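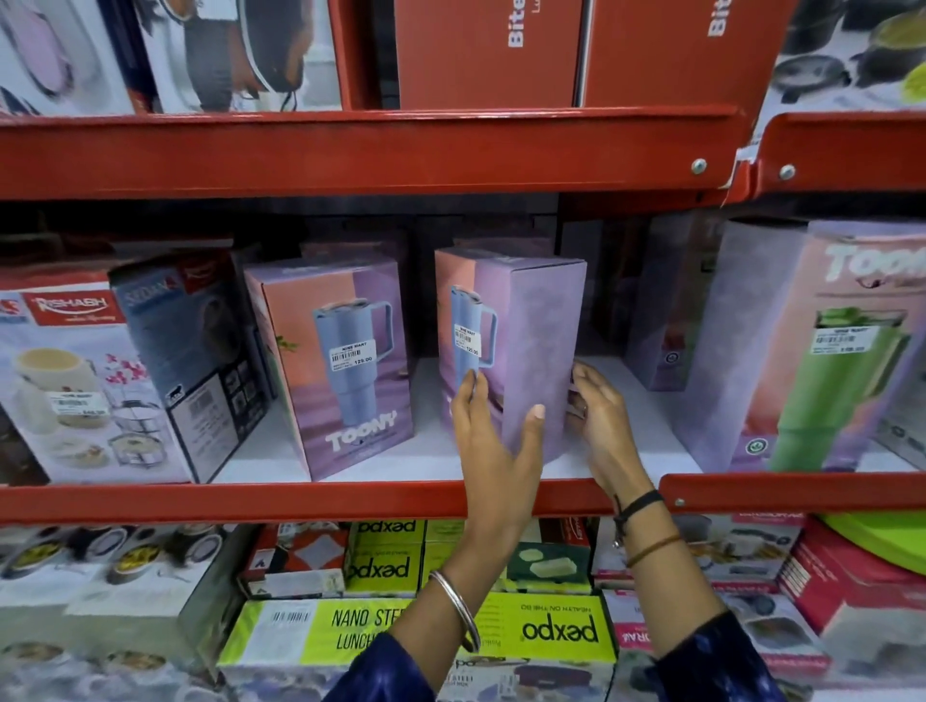
You speak to teenagers about sleep as if it was something that belongs to them, a parent wrote to us after our open evening in February, and my son came home and closed his computer before I had said a word, but please tell me what I must do on the nights when he does not.

We have read this message many times in our office. The second half of it is the reason that our parent evenings now exist, and we will come back to it further down on this page.

About Leka

Leka is a small private school for sleep and daily rhythm. We teach teenagers from 12 to 18 years old, and also the adults who live with them or train them. Our main rooms are in Clevbridge, at 277 Mill Road, on the second floor above the physical therapy practice. We have also one room in Staltard, which we use in the evenings during the school year.

We are not a clinic. We do not diagnose, we do not prescribe, and we do not sell any pills, drops, lamps, mattresses or watches. If we meet a young person who snores heavily, who stops breathing in the night, who falls asleep in the middle of a conversation or who is very low in mood, we ask the family to see a doctor first. They can come to us later, or at the same time if the doctor agrees.

How we started

The school grew from a sports club. Two of us were coaches for a rowing team in Clevbridge, with practice on the water before school. The rowers were serious and polite young people, and most of them were tired all the time. Some of them were proud of it. They compared how little they had slept in the same way that others compare how much they can lift. One rower slept in the boat shed between practice and the first class, on the life jackets, and we thought then that it was funny. Today we do not think so.

We moved the practice to the afternoon for one season. It was not a popular decision. The river is busy in the afternoon, the parents had to change their driving, and one family left the club. But the rowers began to eat breakfast and to argue with us about technique, and we understood that we had never met them properly awake before.

After that season we began to read what we could find, and we took courses in sleep education and in counseling for young people. A school in Clevbridge asked us for a talk, then for a second talk. The talks became a course, and the course needed a room. The name Leka was first the name of the boat in which most of these conversations took place. We liked it and we kept it.

What we believe

A tired teenager is very often described as a lazy teenager. We try to be careful with this word and we ask the adults in our courses to be careful also. In the years of puberty the inner clock moves to a later hour. The young person does not feel sleepy at nine in the evening even if the day was long, and the alarm in the morning comes when the body still considers it to be night. This is ordinary biology and it passes with time. It does not mean that nothing can be done, but it is a poor beginning to treat it as a question of character.

We believe also that sleep can be taken too seriously. This may sound strange on the page of a sleep school. In the last years we meet more and more students who wear a device in bed and look at their score before they look out of the window. They had a good night, as far as they could feel, and then the number tells them it was a bad one, and they go to school already worried. A few of them go to bed much too early to “win” more hours, lie awake, and become afraid of the bed. We ask all students to leave their trackers at home, or in a drawer, for as long as the course runs. Most agree. Some ask for them back after a few days, and we talk about that too.

Phones are the subject that every parent wants us to begin with. We begin with it seldom. The phone matters, of course – so do late homework, late practice, an energy drink at five in the afternoon, a younger brother in the same room, and thoughts that only come when it is dark. We prefer to find out first what the evening of this particular person looks like.

Our courses

Kalano is our main program. It runs over one school term, with one meeting each week in the afternoon. A group has no more than 16 students. They keep a simple diary on paper, they learn how light, food, movement and stress influence the night, and each student chooses one change to try. Only one. We have learned to be strict with this rule, as ambitious students like to change their whole life on the first evening and are back at the beginning before the week is over. The price of Kalano is $300 for the term, with the diary and the workbook included.

Kalano for Teams is the same course, made for sports teams, orchestras and theater groups. The coach or the leader takes part in it and keeps a diary as well. This is a condition, and we do not make exceptions. The timetable of a team is decided by adults, and if the adults do not look at their own timetable the young people can learn a lot about sleep without getting any more of it. The price for a team is $444, whether the group is small or full.

Evenings for Parents came out of the message at the top of this page. They take place in Staltard as well as in Clevbridge, and you do not need to have a child in one of our courses. We speak there about the nights when the computer stays open. We do not have a recipe that works in all homes. What we can offer is some practice in how to talk about it at a good moment, by which we mean in daylight, after food, and not while standing in the door of the bedroom. We also talk about weekend mornings, how long it is reasonable to let a young person sleep, and what to do when the two parents have different opinions on it (they usually have).

Talks for schools are given on request. We speak with students and with teachers separately, and if the school wishes we look at the calendar of tests and deadlines together. It is surprising how often everything is due at midnight.

Who we are

Our team is made of former coaches, a school counselor, a teacher of biology and a nurse who worked many years on night shift and knows what that costs. Several of us learned English as adults, so please forgive us if a sentence in the workbook sounds a little bit unusual. The students correct us with great pleasure, and the corrected sentences go into the next printing.

Every member of the team teaches. The person who answers the telephone is also a person who will stand in front of a group that week, and for this reason it sometimes rings for a long time. Please leave a message. We call back in the afternoon.

We are owned by the people who work here. We accept no money from companies that make sleep products, sports drinks or supplements. We were asked a few times to put a logo on the workbook and we have said no.

What we ask from families

Please do not register a teenager who does not want to come. We are glad to meet for a short first talk, without payment, and the young person can then decide alone. If the answer is no, we respect it, and the parent evening is open anyway.

Please do not ask us to report what is written in the diary. The diary belongs to the student. If we read something there which makes us afraid for the safety of a student, we will speak with the student first and then with you, and everyone in the course knows this from the first meeting.

And please do not expect a different child. Some of our students sleep much better after one term, some sleep a little better, and for some the nights stay as they were, but there is less fighting in the house. We consider the last one to be worth something also.

Meetings at this time

All groups in Clevbridge meet with open windows and with more space between the chairs, so bring a sweater. The evenings in Staltard are held online until the room there can be used again. We keep the online meetings short and end them early – it would not be right for a sleep school to hold people in front of a screen at ten at night.

Contact

Leka, 277 Mill Road, second floor, Clevbridge. The entrance is on the side of the building, next to the bicycle stands, and the bell has our name on it. The elevator is slow but it works. Parking behind the building belongs to the physical therapy practice until six in the evening, after that you may use it.

For a first talk please call us or leave a note in our mailbox with your telephone number and the hours when we can reach you. We do not call before nine in the morning.

This page was last changed on 9/16/20.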